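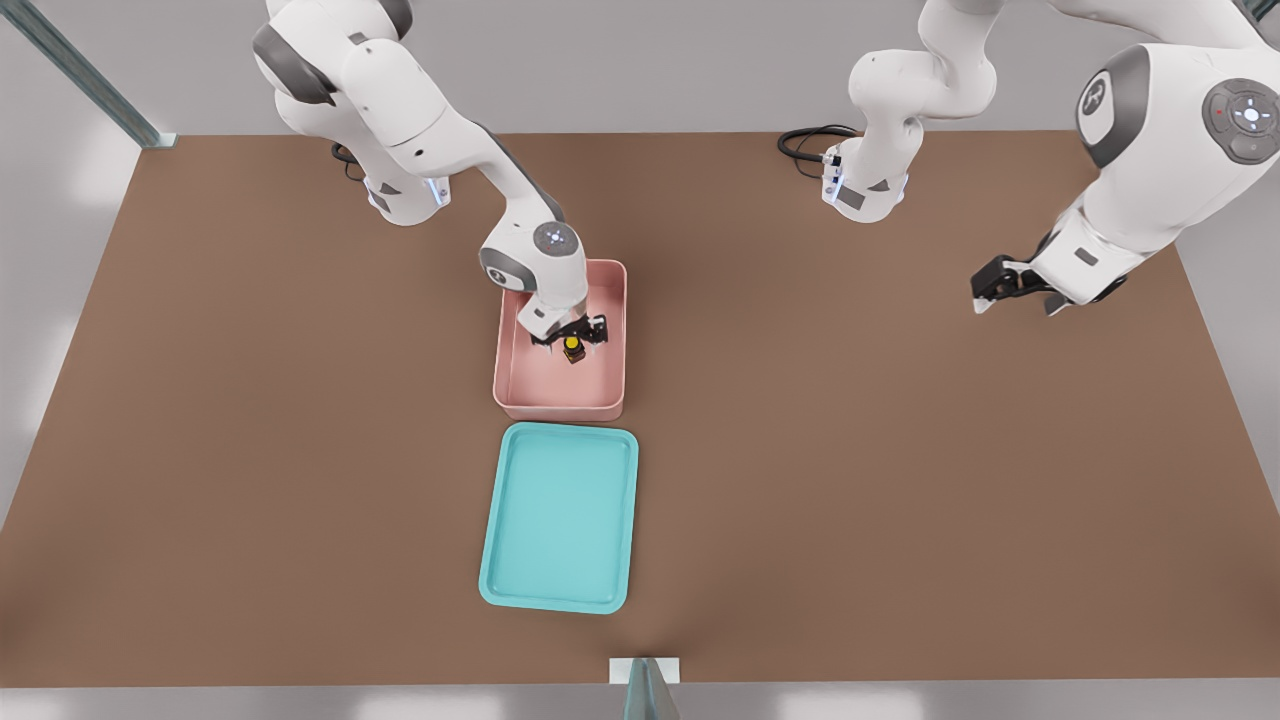 Does lime mortar need to be kept damp after pointing? It does, for at least the first week, and for longer in drying winds; a joint that loses its water too early will be soft and powdery behind a firm skin.

Home | Notebook | Mortars | Stone | Stores | Contact

October, Friday
Entered by the Conservation Workshop, Jarkham

Subject: repointing trials for the garden wall at Gourlay, second round

The present entry continues the record of the first round of trial panels and should be read with it. The mix references are unchanged. Colleagues who hold a printed copy of the earlier sheet are asked to correct the reference for the coarse sand, which was entered under the wrong pit. The coarse sand is from Tisum. The fine sand is from the workshop's own stock and its origin was not recorded when it was bought.

Condition of the wall

The north face was inspected again on Friday morning, beginning at nine. The upper courses remain sound. The lower courses, from the ground to the height of the old bed edging, have lost most of their original mortar, and in places the joints can be raked with a finger. Cement pointing from an earlier repair survives in patches towards the gate. Where it has been taken out, the stone behind is damp and the arrises have begun to break away. It is recommended that the remaining cement be removed by hand with plugging chisels. Power tools are not to be used on this face, as the joints are narrow and the stone marks easily.

The joint survey is now complete. It gives 3,388 running metres of open or failed joint for the whole enclosure, both faces included. This figure replaces the estimate in the first quotation, which had omitted the return by the glasshouse.

Trial panels

Four panels were prepared, all on the shaded side of the buttress. Each was raked out to a depth of 40 mm, brushed, flushed with clean water and left until the surface shine had gone. Pointing was carried out the same afternoon.

Panel A — lime putty and fine sand, one part to three. Workable and pleasant to place, but slow to firm up. It was still too soft to beat back by the end of the day and was covered and left.

Panel B — lime putty with equal parts of fine and coarse sand, one to three overall. Firmer from the board. The coarse grains show well after beating with the churn brush and the texture is the closest so far to the old work under the coping.

Panel C — hydraulic lime and coarse sand, two to five. Set quickly and could be finished within the afternoon. The colour is greyer than the original. It may lighten as it dries, but the equivalent panel in the first round did so only slightly.

Panel D — as Panel B, with a small addition of crushed brick. The colour is too warm for Gourlay. This mix would perhaps suit the outbuildings at Staltetmont, where the old mortar has a pink cast, and a sample has been kept back for comparison there.

All panels were covered with damp hessian, with a sheet fixed clear of the wall to keep off the wind. The hessian is to be wetted morning and evening. On the first round it was allowed to dry over a weekend, and fine cracks opened along the upper edge of two joints. The weekend rota has been pinned up by the slaking pit.

Sieving and sand quality

The Tisum sand was delivered wetter than on the last occasion. A 100 g sample was dried in the oven and passed through the nest of sieves. The result was a little short in the middle sizes, though not so far out as to reject the load. A jar test for silt was left standing overnight and showed a thin pale layer, which is acceptable. The bay should be sheeted in future, as leaves have been getting into it from the lane side and had to be picked out by hand.

It is worth repeating for newer colleagues that sand is to be measured by box and not by shovel. Damp sand takes up more room than dry, and a shovelful is whatever the person holding the shovel thinks it is. The gauge boxes are on the shelf over the sink. One has a split corner and should be mended before the next batch.

Putty

The older tub was opened for Panels A and B. The putty had kept well under its water and needed only to be knocked up. The newer tub is not to be touched before spring. Its lid has been marked accordingly.

Points outstanding

The hessian is to stay on until the panels have been looked at again. If there is frost before then, a second layer and straw should be put behind the sheet. No decision on Panel C should be taken from its present colour.

The owners of Gourlay have asked whether the work could start before winter. The view of the workshop is that it could not, save for raking out and the removal of cement at the foot of the buttress, and that even this should be left open only where the coping above is sound. A reply has been drafted in those terms.

The wall ties for the glasshouse return have not arrived. The supplier has been written to twice.

Next entry after the panels are uncovered. The small pointing irons are still at Staltetmont and will be needed back.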